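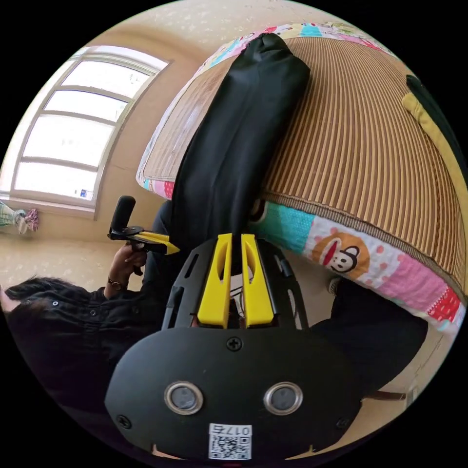
Pay for the Slow Examples

At Dadska we collected 1,852 demonstrations in June, nearly all with hand-held grippers, in ordinary bedrooms in Morndale. I think we should have collected fewer.

My complaint is with the daily quota. Ours was 200. Under a quota people learn which objects go quickly, and those objects fill the set. A long soft thing on a bed, its cover creasing wherever the fingers rest, takes patience. A box takes none. Guess which one we had plenty of.

When I went through one batch of 96, I marked 59 as near copies: same approach, same grip, same spot on the mattress. A model trained on those will be very sure of itself in one bedroom.

Prosser, who buy from us, want bigger totals every month. I understand that — a total is easy to put in a contract. But I would sooner hand over half as many, with the fumbles and second tries left in, and charge the same. Collectors should be paid by the hour, and someone should check for variety before the afternoon session, while there is still time to change the objects.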